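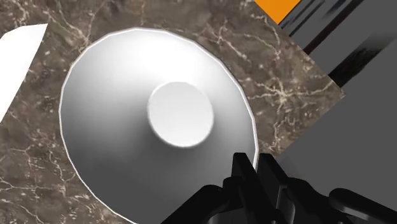 Notes on dose timing, continued from the May post.

My maintenance schedule changed from 21 capsules per cycle to a different pattern: 14 days on, 14 off, repeating every 28. The drug is the same and the strength is lower. The reason was neutrophils. They had dropped under the level my clinic uses as a cutoff, and two cycles of waiting did not bring them back up.

Feven Araya, the nurse practitioner at Kikmont, went over the options with me. One was a growth factor shot in the off weeks. The other was less drug. We picked less drug. My light chains have been flat for 17 months, and she saw no reason to push.

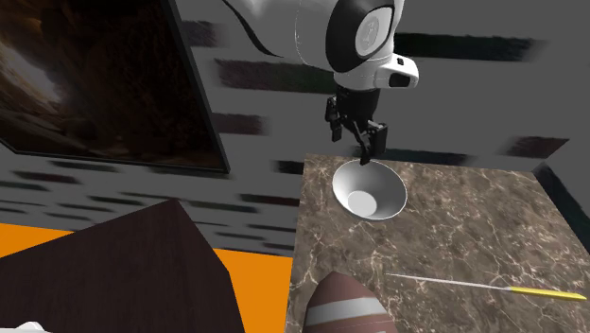

White bowl and robot arm, brown marble-patterned counter.

I log everything in Wuma, which does not handle a 14/14 pattern well. It wants a weekly repeat. The workaround is to enter two separate courses and turn reminders off for the second one. Exporting to a spreadsheet still works, but the date column comes out as text.

Fatigue is lower in the off weeks, starting on the third or fourth day. Cramps have not changed. I take the capsule at 9 p.m. with water and drink some 2000 ml over the day, as before.

Next labs are at the end of this cycle: blood count, kidney panel, light chains. Bone marrow is not planned unless the ratio moves. I will add the numbers to the table on the labs page when I have them.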